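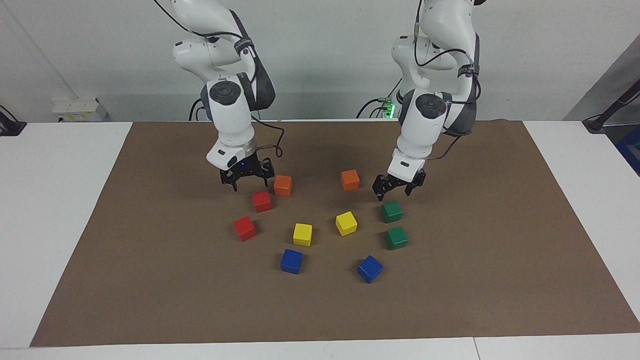
About Ternadora

Ternadora writes planning software for robots with two arms. Our planner decides which arm takes which object, and in what order, so the arms do not block each other. We test on colored wooden cubes before we go to the parts of a customer.

Fergus Aitken started the company in Plundirthorpe, after many years of writing motion control code. Today we are 7 people. Our first product, Leckie, checks each planned path for collisions and shows the engineer where a plan has failed. The test set has 174 cube layouts, and every new version must pass all of them in simulation before it runs on the arms.

Visitors are welcome in March. Please write to us first.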